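Progress report, bimanual demonstration work
To: Kirsten Nguyen, Hedlund program office
From: Zuleica Fontes, Urkeck lab
Period: through end of January

Kirsten, short one this time, we are mid-collection and I'm writing between sessions. Budget table comes separately from the Witmont side.

Where we are

Target for this phase is 3000 usable demonstrations. We have 707 through the filter as of this morning. Behind plan, yes. Most of the gap is the first stretch, when tracking kept dropping and we threw those episodes out. Pace since the fix is good. Still think the target is reachable inside the phase, will say so early if that changes.

Method, unchanged from proposal: person holds a gripper in each hand and does the task at the table, no arm involved. Grippers are tracked, head view recorded alongside. Policy gets trained on that and moved to the arms later. Cables still run off the back of both devices, wireless version is parked until next phase.

Current task family is cup and utensil. White board on the table as the work surface, ribbed cup toward the far side.
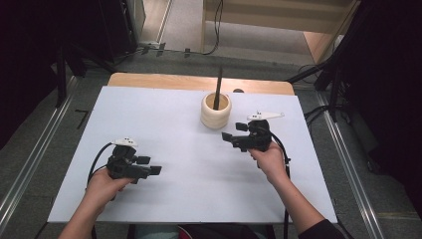
What changed this period

Tracking mounts. The old marker layout got lost whenever the wrists rolled inward, so anything close to the center of the board was a gamble. New layout on both grippers, left and right no longer mirror copies as far as the tracker is concerned. Swaps between hands have stopped showing up in the logs.

Sync. Gripper width and head video were drifting apart on long episodes. Now stamped off one clock. Re-ran the affected episodes through the checker, kept what passed.

Operator instructions. Rewritten, one page. Main point is start pose: both grippers over the near part of the board, fingers in toward the middle, hold still, then go. Before this everyone started wherever and the policy learned a lot of nothing in the first second.

Objects. Added a black cleaver-style knife to the set. It's a good hard case, wide flat blade at one end and slim round handle at the other, so where you grip matters a lot. Laid down diagonally beside the cup for the start of an episode, angle varied between episodes.
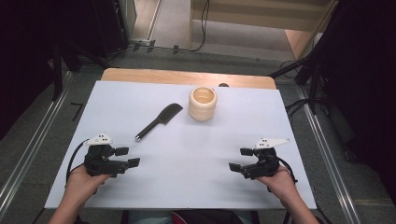 Photo: Urkeck lab, operator head view

Result so far

Early only. Trained two policies on the same episodes, one with the head view plus gripper tracks, one with gripper tracks alone. With the head view it finds the cup wherever we put it on the far half of the board. Without, it goes to the average position and closes on air. Not suprising but the proposal promised the comparison so there it is. Proper numbers after we have a held-out set that isn't all from one operator.

Knife is weaker. Policy approaches the handle fine, then tends to close too early and push it. Suspect the demos: people slow down before the grasp by very different amounts. Trying a resample on the approach segment, no result yet.

Problems

- Only 2 operators trained so far. Need 6 for the variation study. Brodine has offered people but the paperwork is slow, a nudge from your side would help.
- Floor cables. Fine for seated work, will be in the way when we move to the standing tasks.
- Storage filling up faster then planned. Raw video is the bulk of it. Need a decision on whether we keep raw after filtering or just the processed episodes. I'd keep raw.
- Spare gripper fingers on order, no ship date.

Next

Finish cup and knife set. Freeze the object list after that, no additions without telling you first.
Train the new operators as they come, Saturday slot is open if weekdays don't work.
Held-out set, then the comparison again with real numbers.
First transfer to the arms, cup only.

Need from you: Brodine nudge, and yes or no on raw video. Can do a call any day after 3, mornings are collection.

Zuleica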